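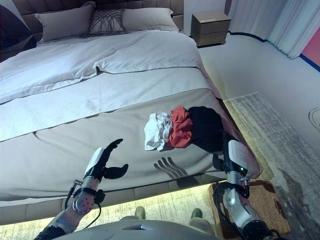

Figura 3. Cama com roupa em camadas: cabeceira estofada, almofadas, edredom branco e faixa texturizada. Foto: Jade Catterall / acervo do projeto Rakadbridge.

3.2 Composição das camadas e isolamento térmico da roupa de cama

A resistência térmica total de um conjunto de cama não corresponde à soma simples das resistências de cada peça medida isoladamente. O ar retido entre as camadas responde por uma parcela considerável do isolamento, e essa parcela varia com a massa da peça superior, com a rigidez do tecido e com a presença de dobras. Beneš e Nuttall já haviam observado o efeito em câmara climática, com manequim aquecido em decúbito dorsal, mas com edredons estendidos à mão e sem pregas, condição pouco frequente em uso corrente. Um edredom com a borda superior dobrada e enrugada, como o da Figura 3, apresenta espessura local variável, e o valor obtido em placa quente sobre amostra plana descreve mal o seu comportamento.

Para o presente estudo foram avaliados 151 conjuntos de cama em unidades de hospedagem de Hedville e Garside. Cada conjunto foi registrado segundo uma ficha única, com indicação do material declarado na etiqueta, da massa por unidade de área, da ordem das camadas e do estado de arrumação no momento da visita. As peças de função predominantemente decorativa (faixas de pé de cama, almofadas ornamentais, colchas curtas) foram anotadas em campo separado. A literatura costuma excluí-las do cálculo, sob o argumento de que são retiradas antes do sono. Os questionários não confirmam essa prática de modo uniforme: em 19 conjuntos, o ocupante declarou ter mantido a faixa sobre o edredom durante toda a noite.

A manutenção da faixa tem duas consequências. A primeira é o acréscimo direto de uma camada na região das pernas e dos pés, com aumento do isolamento local. A segunda é a compressão do enchimento subjacente, que atua em sentido contrário. Nos edredons de fibra oca de poliéster, a perda de espessura sob carga mostrou-se pequena e reversível. Nos de penugem, a compressão foi maior e a recuperação dependeu do teor de umidade do enchimento, resultado compatível com o modelo de Kpodo para leitos fibrosos de baixa densidade. O saldo entre os dois efeitos foi positivo em todos os ensaios com faixas de trama aberta e próximo de zero nas faixas pesadas sobre penugem.

Os ensaios de laboratório foram conduzidos a 20 °C, com umidade relativa controlada e velocidade do ar inferior ao limite de detecção do anemômetro. Cada configuração permaneceu em repouso até a estabilização do fluxo de calor, critério que se mostrou mais exigente para os conjuntos com três ou mais camadas. Vinte configurações foram repetidas por um segundo operador, sem acesso aos resultados do primeiro. A discrepância entre operadores concentrou-se nas configurações em que a borda do edredom era dobrada sobre si mesma, o que levou à adoção de um gabarito de dobra, descrito no Apêndice B.

A textura superficial merece observação à parte. Tecidos de superfície irregular reduzem a área de contato com a camada vizinha e preservam lâminas de ar que um percal liso tende a eliminar. O efeito é modesto em regime estacionário, mas altera a sensação inicial de frio ao toque, medida pelo fluxo máximo transitório. Rudd propõe tratar a rugosidade como parâmetro independente da espessura. Os nossos dados sustentam a proposta para tecidos de algodão e são inconclusivos para misturas com linho, dado o número reduzido de amostras desse grupo.

Quanto à cabeceira, não se encontrou influência mensurável do revestimento estofado sobre a temperatura na região do tronco. Na região da cabeça houve diferença apenas nas camas encostadas em parede externa, situação em que o estofamento atenuou a assimetria radiante. O número de casos não permite separar o efeito do material do efeito da simples distância à parede, e a variável foi retirada do modelo final.

Utilizamos cookies para melhorar a sua experiência de navegação. Ao continuar neste site, você concorda com a nossa política de privacidade. Aceitar | Gerenciar preferências

3.3 Limitações da amostragem

As visitas ocorreram no mês de maio, o que restringe a extrapolação para o inverno. As unidades de Garside pertencem em sua maioria à rede Pondia, que padroniza a compra de enxoval, e a variabilidade de materiais nesse subgrupo é por isso inferior à de Hedville. A análise por localidade, apresentada na Seção 4, foi ponderada pelo tipo de enchimento.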